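Can a robot tidy your room yet?

Many children ask this question, and usually they ask it on a Sunday, when somebody told them to put away their clothes. The short answer is: a little bit, and very slowly.

Robots are already good at some jobs. In the Hernon factory there is a machine that puts lids on jars. It closes 800 jars in one hour and it does not get bored. But every jar has the same size and stands in the same place. The machine does not need to look for it.

A house is different. Your cup is by the sink in the morning and under your bed in the evening. A robot at home must first find the thing, then understand what it is, and then decide how to hold it. You do all this without thinking, but you also needed years to learn it. Do you remember how hard buttons were?

Some chores are easier than others. Sweeping a flat floor is easy, and so many homes have a small round robot for it. Carrying a box is also not so hard. In the Mutiso shop a robot on wheels brings boxes from the store room to the shelves, but people still take the things out and arrange them.

Cloth is one of the hardest things of all. A box keeps its shape when you lift it. A shirt does not. You pull one corner and the whole shirt changes, and a sleeve can hide inside or under another piece of cloth.
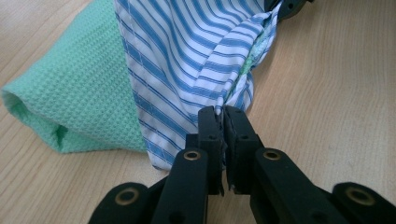

Because of this, a robot hand with two fingers must be careful where it pinches. If it takes only one layer, the other layer stays behind. If it takes too much, two pieces may come up together. Our own fingers can feel the difference, but many robot fingers feel very little.

A team called Stivix wanted to teach its robot to fold. People showed it 1,679 folds, with towels, shirts and trousers. Now the robot can fold a towel in 35 seconds. For a shirt it needs much longer, and from 10 shirts it still drops one or two.

Try it yourself! Fold a T-shirt using only one finger and the thumb of each hand, and ask a friend to measure the time. Then try again with your eyes closed.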